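Standeo Home Talks Schedule Speakers Venue Past Sessions Contact

Rules for the demo table – speaker notes
January 13, 2022

Start on time even if people are still finding seats. Say who the talk is for: people who set up and run arms at shows and open houses, and people who write the checklists for them. If you came for motion planning, the Gusska talk is in the other hall.

Opening point. Most of us have good rules for the lab and for the plant floor. A demo table sits between those two. It gets run by people who are tired, in a hall they have never worked in before, with visitors on one side and a second or third arm nearby. The lab rules don't cover the visitors and the plant rules assume a fence. At Jilmont we wrote our own set. It fits on 2 pages and I will go through the parts that matter most.

Rule one, the table. One cloth, taped or clipped underneath, no loose edge inside the reach of the hand. If a fold can reach a finger joint, the cloth gets pulled down again before anyone enables the arm. Put objects out from a written list. The list says what goes in the basket, what goes in the bowl, and what stays off the table. Phones, badges and coffee stay off the table. I have taken all three off a table in one morning.

Rule two, the objects. Use things with more than one kind of shape, because a table of cubes teaches you very little. Anything ceramic has to be checked for chips at the start of the day. Run a finger along the rim. A chipped bowl goes in the bin, and it goes in the log as well. We set a top weight of 340 grams for anything lifted by the rim. Heavier than that, it gets picked from below or it doesn't get picked.

Rule three, grip points. Write down where each object may be held. For a bowl this means one finger inside the rim and one on the outer wall. Keep the closing force in the settings file and not in somebody's head.

(Go to slides. Leave each one up for a bit and let people look at the hands first.)

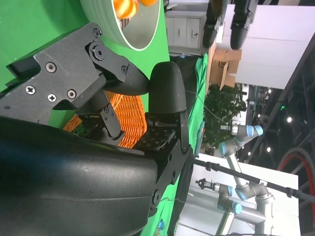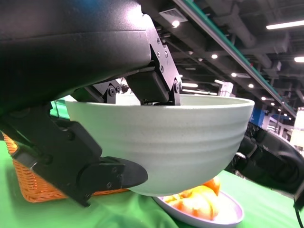
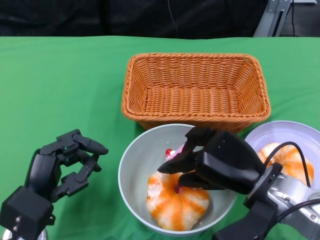
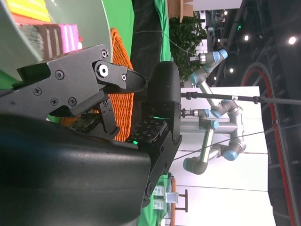
Slides 4 to 7. Grippers and hands at work, with the woven basket in each view.

Ask the room: what would you check before pressing start? Give them a minute. Usual answers are cables and screws, and both are right.

Screws. On slide 4 you can see the screw heads on the finger bracket. Every one of those is on our morning check. Look first, then the driver, and mark the head with paint pen once it is at torque. If the paint line has moved by lunch, stop and find out why. Vibration will back a small screw out sooner than you expect.

Cables. Go to slide 6. Black cables loop from the arm on the right over one of the striped pumpkins. The rule in our sheet is that no cable loop may hang lower than the wrist when the hand is at the table. I would write up the loop on this slide and ask for one more tie. That is a small thing and takes a minute to fix. Say that plainly, people get defensive about cables.

Shared space. Slide 5 has another arm coming in from the right while the bowl is up. Two arms over one cloth need one owner. By that I mean one person with the stop button for both, standing where both can be seen. We tried two operators with two buttons at Gondal and dropped it after the first afternoon. Each one thought the other had it.

Neighbors. Slide 7, look past the basket at the two silver arms with the blue caps. Know what is running near you and who is running it. Walk over before opening, swap phone numbers, agree on what happens if either side calls a stop.

Logging. We went back through 3960 logged picks before writing version two of the sheet. The useful column was the free text one. Keep it. A drop with no note next to it is close to worthless. "Dropped, rim slipped, pad dusty" tells the next shift what to do. Clean the pads every 100 picks, more often if the objects are soft or shed anything.

Who may stop the arm. Anyone. Visitors too. No one is asked to explain a stop until after the arm is still – put this at the top of the sheet in large type.

Who may restart it. The operator named on the sheet, after walking all the way round the table. No restarts from a laptop at the back of the booth.

If short on time, skip logging and keep the stop and restart part.

Questions I expect:
Do we need a fence? Depends on the arm, the tool and the speed. Do the risk assessment for the whole setup, fingers and objects included, not for the bare arm.
Can we have the sheet? Yes, the next version is due in February. Leave an email at the desk.

Home Talks Schedule Contact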